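We left Clakville in September with one suitcase each and a cooler, and I am writing this at the kitchen table in the rental in Stevville, where the ferry leaves for Brondalura at 7 in the morning. Marijke is already asleep. I want to get the last few days down before I lose them.

The drive was 439 miles. We had planned it as one long day and ended up doing it in two, which was the right call. The interstate was torn up for a long stretch south of the river and we sat in a single lane behind a truck carrying hay. Marijke drove the first part and I drove the second. We ate the sandwiches at a rest area with a view of the other side of the rest area. By four in the afternoon neither of us wanted to keep going, so we got off and took a motel room next to a tire shop. It cost 100 dollars with tax. The bed was fine. The coffee in the morning was weak and there was a waffle iron that needed to be flipped, and the man ahead of me did not flip his.

Got into Stevville the next day before lunch. Check-in was at 3 and the owner's message said no early arrivals, so we parked by the harbor and walked. The town is smaller than I thought from the map. One main street goes up from the water, with a hardware store, two places selling fudge, a bank that is now a bike rental, and a good bakery. We bought a loaf with seeds and a bag of the day-old rolls. The harbor wall is wide enough to walk on and people do, with dogs. I had a sore heel from the new shoes and sat down more than I would have liked.

The rental is the upstairs of a house on the hill behind the church. The key was in a box with a code, and the code in the message had two digits switched, so that took a phone call. After that no trouble.
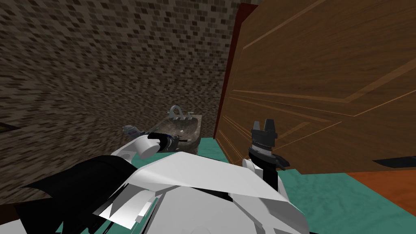 I spent the evening with the ferry schedule, which comes in two versions. The one on the website is the summer schedule and the one taped up in the ticket window is the fall schedule, and the fall one is what they run now. In the fall there are only two boats out to the island, 7 and 1:30, and two back. If you miss the late boat back you are staying on the island. The woman in the ticket office said it happens most weeks. Foot passengers pay 22 dollars round trip. Taking the car is a lot more and you have to reserve it, and the reservations for this week were gone. So we are going on foot and renting bikes over there, if my heel allows.

The second day we stayed around town. Laundry in the morning, since the motel had a machine that ate my quarters. The laundromat is next to the post office and has a shelf of paperbacks. I left the one I had finished and took a sea story with the cover gone. Marijke wrote postcards on top of a dryer. She sends them to everybody, including people we will see before the cards get there.

In the afternoon we did the shore path out to the light. The sign says it is an easy walk. The first half is easy. After the second gate it goes down over rocks with a rope to hold, and then up again, and by the time we got to the top the wind was strong enough that I took my hat off and carried it. The lighthouse itself is closed to visitors until spring. There is a bench on the side away from the wind and we had the day-old rolls with cheese there. A couple with a stroller had turned around at the rope, sensibly. We saw seals on the way back, lying on the flat rocks below the second gate, and stayed until the tide came up and they slid off.

Supper at Jansen, the fish place at the end of the pier. No reservations, and a line by 5:30. I had haddock and Marijke had chowder and then some of my haddock. The fries come in a paper bag. It was good, a little salty. They close when the fish is gone and they do mean that, because the table behind us was told there was only chowder left and it was not even seven. I would go again but earlier.

Third day it rained from before we got up until suppertime. We had meant to take the early boat and I turned off the alarm and went back to sleep. I don't regret it. We went to the maritime museum, along with everyone else in Stevville. It is in the old rope works, one very long narrow room, and you start at one end with canoes and finish at the other with radar. I liked the part about the winter mail. Before there was a proper ferry they took the mail to Brondalura in an open boat, and when the bay had ice in it they dragged the boat over the ice and got back in when it broke. One man did that for most of his life. His coat is in a glass case. Marijke wanted to know how they dried it.

Then soup at the bakery, then back up the hill in the wet. I called Petrică Dumitrescu, who has been telling me to come up here for years, and asked what we should do about the island. I said we had one day for it, that we could not get the car over, and that I was thinking of skipping the bikes and taking the island bus to the north beach and walking back along the road.
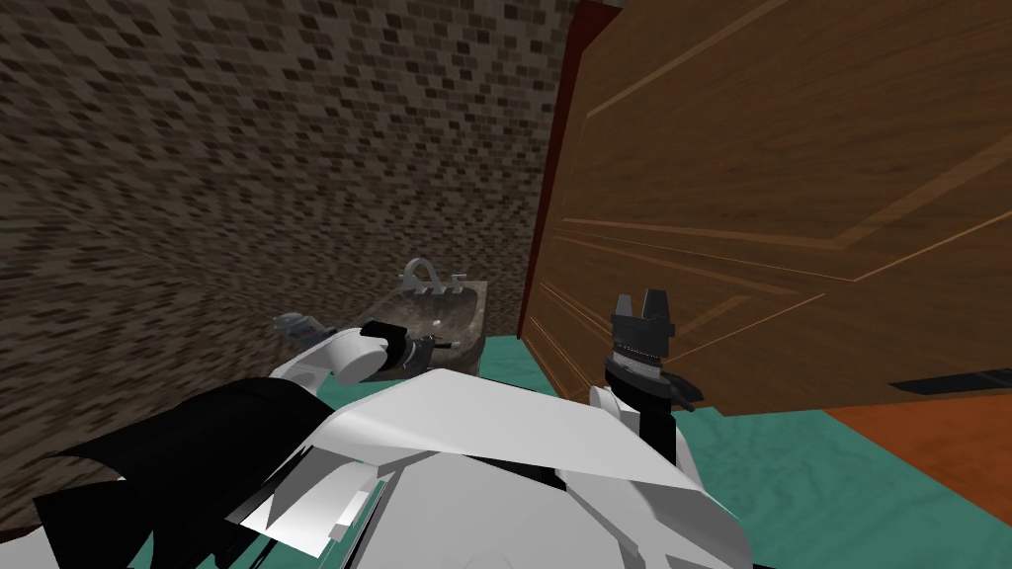
Petrică said no, the bus stops running after Labor Day, and anyway the north beach is all stones and we would be sorry. He said to get the bikes, go left from the landing and not right, because right is the hill, and to be at the south end by noon when the tide is out. There is a sandbar there you can walk across to a smaller island with nothing on it but sheep. He said to give it an hour, no more, and to look behind us while we were out on it. The store at the landing has sandwiches until they run out and no other food is for sale anywhere this time of year, so buy them off the boat before getting the bikes. He also said to bring cash for the bikes. Then he talked for a while about his knee.

I wrote all of it on the back of the museum ticket. I checked the tide table afterward and low water tomorrow is a little before noon, so he has it right, or close.

The forecast is better. Clouds early, clearing by midday, wind out of the west. I put the rain jackets in the day bag just the same, along with two apples, the rest of the seeded loaf, sunscreen, the binoculars, and bandages for the heel. I am wearing the old shoes. Marijke says I should have worn the old shoes the whole time, and she did say so in Clakville.

Money so far: motel 100, gas twice, I have the receipts in the glove box and will add them up at home. Groceries were more than I expected — milk especially. The museum was by donation. Jansen was cheaper than it could have been for where it sits. We have not bought any fudge yet. I promised to bring some back for the office and would rather get it on the last day so it does not sit in the car.

After the island we have two nights left here and no real plan for them. Marijke would like to go up the coast to see the covered bridge and maybe the pottery next to it. I would be happy to do the shore path again with the right shoes and stop at the seals. We can probably do both if we get going at a decent hour, though we have not managed that once on this trip.

Things to remember for tomorrow. Park in the upper lot, which is free, and not in the harbor lot, which has a two-hour limit and a man who checks. Tickets go on sale at 6:30. Sit on the right side going out if the wind is west. Fill the water bottles. Take the trash down tonight, the truck comes early.

I did the trash just now. It has stopped dripping from the gutter and there are a few stars over the church. Alarm is set for 5:45. The boat back is at 4:15, and I have written that on the ticket too and underlined it.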